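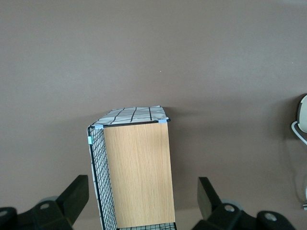 One of our storage baskets, with the checked liner and the blue clips.

About us

Storkeck is a small shop for kitchen and breakfast things. We opened it in 2014, Viorica Begović and me, Shirin Rostami, in a former shoe repair on the corner of Remton Lane. At that time we had one shelf and one long table. Today we are 4 people and we keep 937 articles in stock, from egg spoons to bread bins.

Both of us came to this country as adults, and we learned many English words from the kitchen. Perhaps for this reason we like to write the labels in our shop very plainly. A plate is called a plate. If a thing is wood on one side and wire on another side, the label tells you so.

What we sell most is for the breakfast table. Customers come for a toaster and they ask also which plate is good for it. We prefer a round plate with a small raised rim, so the crumbs stay where they are. Pale green is the colour that people choose again and again, and it looks well beside a white toaster. 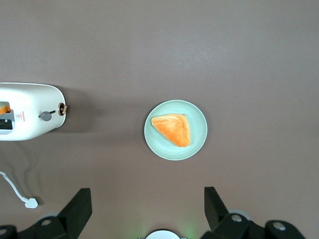
We put the things together on a table before we decide to order them. It takes more time, but many articles look nice alone and do not go with anything else. Tâm Đỗ makes the final choice, and she is more strict than Viorica and me.

For baskets we look for a liner which folds over the rim and can be taken out. Most families keep bread or napkins in them, and one customer keeps her recipes, almost 27 years of them.
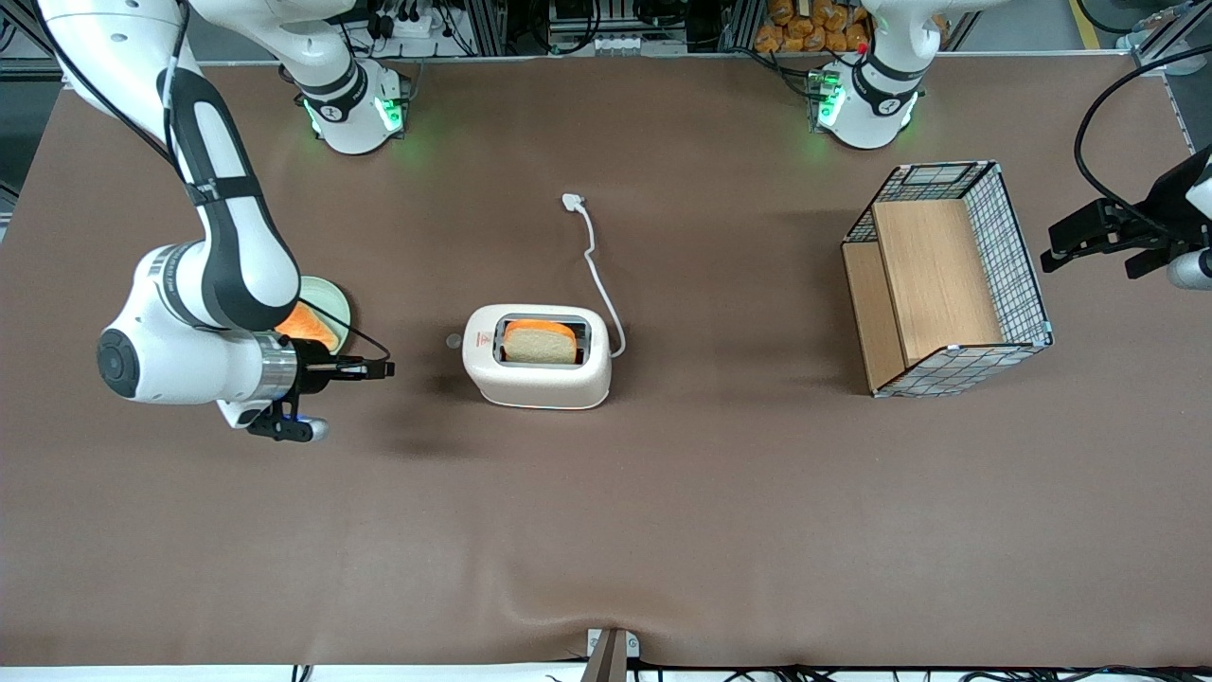 Visit us

You find us at 7 Remton Lane, behind the post office. Please ring the bell if the door is closed in the early morning, we are often in the back room with deliveries. Chang-ho Won answers the telephone and all letters, also in Korean. Parcels are sent twice in a week, and larger orders can be collected from the yard.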